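# The Working Counter

TRISTACH -- The shared kitchen at Vistine House serves up to 200 residents, and breakfast is its busiest hour. 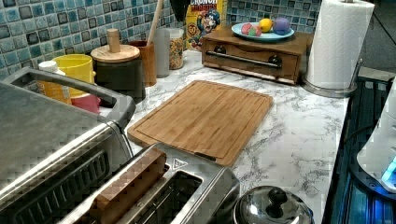 ## Room in the Middle

Under a plan drawn up by Matěj Sýkora, the house's kitchen manager, canisters and the utensil crock stand against the blue mosaic tile. The oven and the two-slot toaster share one end, and the bamboo cutting board keeps the center.

"People will put a thing back if its place is within reach," Sýkora said.

The arrangement was adopted in February, after residents complained that bread was being sliced on the dining tables. Two further kitchens, at Halás and Jundside, are to follow -- each with 4 feet of counter reserved for preparation.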